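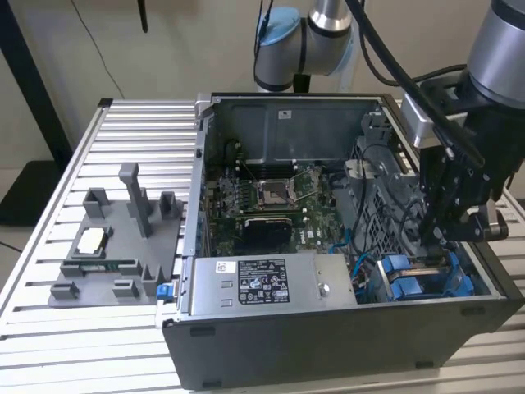 4.2 Versuchsaufbau und Aufgabenumfang

Untersucht wurde das Montagepaket Plorlow der Firma Lorumix, das als Komplettangebot aus Greifersatz, Werkstückträgern und Ablaufsoftware vertrieben wird. Der Anbieter nennt als Zielgruppe Betriebe, die Bürorechner in kleinen Stückzahlen aufarbeiten und dafür keine eigene Anlage auslegen wollen. Wir haben das Paket auf einer Arbeitsfläche aus Aluminium-Nutprofilen mit zwei Roboterarmen erprobt. Der Rechner liegt dabei auf der Seite, die Bestückung erfolgt von oben in das geöffnete Gehäuse (Abb. 4). Prozessor und Speicherriegel werden in einer 3D-gedruckten Aufnahme links neben dem Gehäuse bereitgestellt, der Prozessor in einer vertieften Tasche, der Riegel in einem länglichen Schlitz weiter vorn. Der Sockel auf der Hauptplatine muss vor dem Einsetzen frei und der Haltehebel angehoben sein. Das Paket prüft diesen Zustand nicht selbst, die Verantwortung liegt beim Bediener.

Abb. 4: Arbeitsplatz mit geöffnetem Rechner, Teileaufnahme und zwei Roboterarmen.

Der Aufgabenumfang war auf drei Vorgänge begrenzt: Einsetzen des Prozessors, Einsetzen eines Speicherriegels und Entnahme eines Laufwerksträgers. Alle drei sind im Lieferumfang als vorbereitete Abläufe enthalten. Für jeden Vorgang muss lediglich ein Bezugspunkt am Gehäuse eingelernt werden. Laut Handbuch genügt dafür ein einmaliges Anfahren von Hand – in unserem Aufbau war nach jedem Wechsel des Gehäuses ein erneutes Einlernen nötig, auch bei baugleichen Geräten. Die Aufnahme selbst wurde unverändert nach den mitgelieferten Druckdaten gefertigt.

Insgesamt wurden 361 Durchläufe ausgewertet. Davon entfielen 200 auf die beiden Einsetzvorgänge und 161 auf die Entnahme des Laufwerksträgers. Ein Durchlauf galt als erfolgreich, wenn das Teil ohne Eingriff des Bedieners seine Endlage erreicht hatte. Bei den Einsetzvorgängen war dies in 167 Fällen gegeben, bei der Entnahme in 113. Die Bewertung nahm Montri Onsri anhand der Aufzeichnungen vor, unklare Fälle wurden als Fehlversuche gezählt. 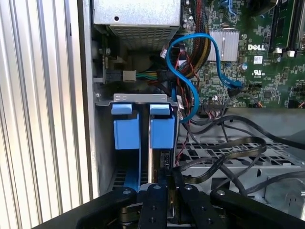 Die Fehlversuche bei der Entnahme gehen überwiegend auf den Zugriff an den Rastlaschen zurück. Die Greiferfinger haben dort wenig seitlichen Spielraum, und eine Abweichung des Bezugspunkts wirkt sich stärker aus als beim Speicherriegel. Hinzu kommen lose Leitungen im Gehäuse. Das Paket kennt keine Strategie, um ein Kabel zur Seite zu schieben. Liegt eines im Anfahrweg, bricht der Ablauf nach Überschreiten der Kraftgrenze ab und muss von Hand zurückgesetzt werden. Die Meldung an den Bediener unterscheidet nicht zwischen einem Kabelkontakt und einer verklemmten Lasche.

Beim Einsetzen des Prozessors trat ein anderes Muster auf. Das Teil wurde in der Regel sicher aus der Tasche gehoben, jedoch gelegentlich leicht verdreht über dem Sockel abgelegt. Seit der im Februar eingespielten Softwarefassung lässt sich der Drehwinkel vor dem Absenken nachstellen. Die hier berichteten Werte wurden ausschließlich mit dieser Fassung gewonnen. Ein Vergleich mit dem älteren Paket Plosadero desselben Anbieters folgt in Abschnitt 4.3.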